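Notebook, parish archive digitizing, Ellham workshop
April, started 9:15 a.m.

Homily index, second pass

Went back through the Advent homilies from the Purves boxes. The transcription run gave us 413 pages, and I am told 296 of them are "clean." I don't believe it. I read 30 of those against the typescripts and found "prophet" turned into "profit" twice, one of them in a line about John the Baptist. Nothing in the quality report picked that up.

Phúc Từ thinks the errors come from the carbon copies. Maybe. The worst page I read was a top copy, crisp as anything. 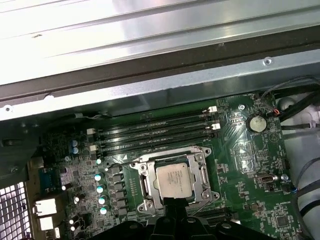
The Driklow index is the other thing I don't trust. It sorts each homily by the Sunday it was preached, but half the typescripts give only the Gospel reading, and the same reading can turn up in more than one season. Volthorpe says their software works out the date from context. I would like to see how. For comparison, on the bench machine with the case open, I can see that there's a processor seated in its socket, even if the printing on top is too faint to read. With the index I get a date and no way to look underneath it.

Tried searching "watchfulness." Got two Lenten talks and a notice for the parish supper. Searched "keep awake" and got the sermons I wanted — so it is matching words and has no idea of themes, whatever the brochure says.

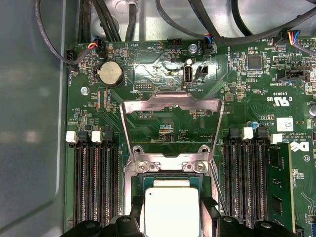 To do before the next batch

Reread all the first Sunday homilies by eye, no shortcuts. Ask Volthorpe for the rule behind the dates, in writing. Leave the date field blank where the typescript has none. Phúc Từ to check the carbons against the bound set, box 2 first.

Supper notice stays out of the index.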